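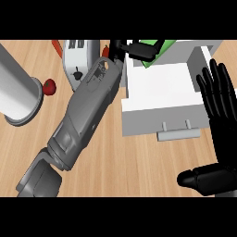 Student work > Business and Management > Placement project reports

Search reports Go

Who do I ask about this? A term inside the people and operations team at Storo

Medside College, second year placement project

Where I was and what I was meant to do

Storo sells and rents out shelving, racking and packing benches to small warehouses. It started in a rented unit on the Antwi estate and it's still there, only now it has the units either side as well and a mezzanine that wobbles a bit when the post trolley goes over it. I was placed with the people and operations team from January until the end of term. People and operations used to be two jobs. They became one when the firm was still small enough for the same person to order the printer paper and sort out the holiday forms, and they've stayed stuck together ever since.

My project brief, which I wrote with my supervisor and then rewrote when we realised the first version would have taken me until retirement, was to find out what staff ask the team for, how they ask, and whether a better way of asking would free up any time. I'll be upfront and say I picked it because I thought it would be easy. I'd pictured a tidy spreadsheet and a pie chart. What I got was a shared inbox.

The inbox

The team has one shared email address and everything goes there. Payslips, broken chairs, parental leave, the car park barrier, somebody's lost fob, a reference for a mortgage. I was given a copy of one month's messages with the names and anything private taken out (this took longer than you'd think and I'm grateful it was done properly). There were 632 of them.

I read every single one. My plan was to sort them into "people" and "operations" and see which pile was bigger, but that fell apart before lunch on the first go. Take a message that says: my desk is too low and it's hurting my back. Is that furniture, or is it health? Somebody asking for a locker because they've started cycling in? A new starter who hasn't got a laptop and wants to know if they'll still be paid for the day they sat about waiting? I kept moving things from one pile to the other and back again, and after a while I decided the piles were the problem.

So I started again and sorted by what the person needed to happen next. Some only wanted a fact, like how many days' leave they had left. Some wanted a thing, a fob or a chair or a working light. Some wanted a decision from a manager and were using the inbox to get to that manager. And there was a fourth lot that I called "chasers", where somebody was asking what had happened to an earlier request. I hadn't planned for chasers at all, and they turned out to be my favourite part of the whole project, if you can have a favourite kind of email.

Talking to people

I did 16 interviews. They were short and mostly stood up, because the warehouse staff don't have desks and it felt daft to march them off to a meeting room. I asked the same few questions each time: what did you last need from the team, how did you ask for it, how did you know it had been dealt with, and what would you tell a new starter to do?

The last one got the best answers. Nearly everyone in the office said to email. Nearly everyone in the warehouse said to go upstairs and find somebody. One person told me the trick was to go up at ten to eleven when the kettle was on, and I did try this, and it works brilliantly. The trouble is that a request made by the kettle isn't written down anywhere, so my 632 messages are really only the office half of the story. I should have spotted that sooner. If I were doing this again I'd spend my first week upstairs with a notebook, counting who came through the door and what for, and leave the inbox until afterwards.

I also learned I'm not a natural interviewer. My early notes are full of me agreeing with people. By the end I'd got better at keeping quiet after a question, which feels horrible for a few seconds and then someone says the thing you needed.

Trying Drekarach

Storo had already been paying for a request system called Drekarach, bought the year before and then more or less left in a drawer. Everyone had a login. Hardly anyone I spoke to could remember theirs. You fill in a form, it gives you a number, and you can look up where your request has got to. On paper it's the answer to the chasers straight away.

We agreed a small trial with the packing team and the sales office, and I had £500 to spend on it. Most of that went on a second-hand tablet and a wall bracket for the packing area, so people without a desk could use the system on their way past. The rest went on printed cards with the steps on. I'm quite proud of the cards! I did three drafts, and the first one had eleven steps on it, which says more about the form than about me.

What happened was mixed. The sales office took to it fine. They like being able to see the status, and two people told me they'd stopped chasing because they could just look. The packing team used the tablet for fobs and broken kit but went on coming upstairs for anything to do with pay or leave. When I asked why, the answer was the same each time in different words: it's private, and I'd like to see the face of the person I'm telling. I can't argue with that. I'd feel the same about my own wages.

There was also a technical moan which I think deserves its own line. The form made you choose a category before it let you type anything, and the categories were the old people/operations split. Version 2 of our form got rid of that and simply asked "What do you need?" with a box underneath. The team does the sorting at their end. It's a bit more work for them but they told me they'd been re-sorting most of it anyway.

What I'd recommend

I gave the team a short list, and it's copied more or less as I handed it over.

Keep the joint team. I went in thinking the two sides ought to be split up again, and I've changed my mind. Too many requests belong to both.

Put the leave balance on the payslip. It was the question I saw most in the "fact" group and it shouldn't need a human at all.

Keep Drekarach for things and faults. Don't push it for pay, leave or anything personal.

Set an hour each day when somebody from the team is downstairs in the packing area. The warehouse shift starts at 6 in the morning and the team gets in at 9, so early afternoon suits both.

Reply to every request on the day it comes in, even if the reply is only "got it, will look next week". I think this would shrink the chasers more than any software would, though I haven't been able to test it properly.

They've said yes to the payslip change and the downstairs hour. The same-day reply is "being looked at" — I've read enough of that inbox by now to know I may need to send a chaser.

What went wrong and what I'd do differently

The trial was too short. We lost time at the start while the tablet was being set up, and then the last stretch ran into stocktake, when everyone's busy and nobody wants to be asked how they feel about forms. I didn't get a fair before and after, so I've left out any claim about hours saved. My supervisor and I had a long talk about this. I'd made a chart showing a drop in messages, but the month before had a payroll mix-up in it and would have made anything look good beside it. The chart's in the appendix with a note saying so.

I also leaned on one month of email as if it were a normal month, and I've no real way of knowing whether it was. A year's worth would show the busy spells, like the run-up to summer leave.

On the personal side, I came in fairly sure I wanted to work in marketing. I'm less sure now. There's something I like about a job where a person turns up with a problem and you can go and fix the light, or find out about the mortgage letter, and then go back and tell them. I've asked Storo if I can come back for a few weeks over the summer, and they've asked me to put it in the system.

Appendices: A, interview questions. B, message groups and how I sorted them. C, the step card, third draft. D, the chart, with note.

Get new student reports by email once a term. Enter your email address Sign up

We use cookies to make this site work and to see which pages are read. Accept Manage choices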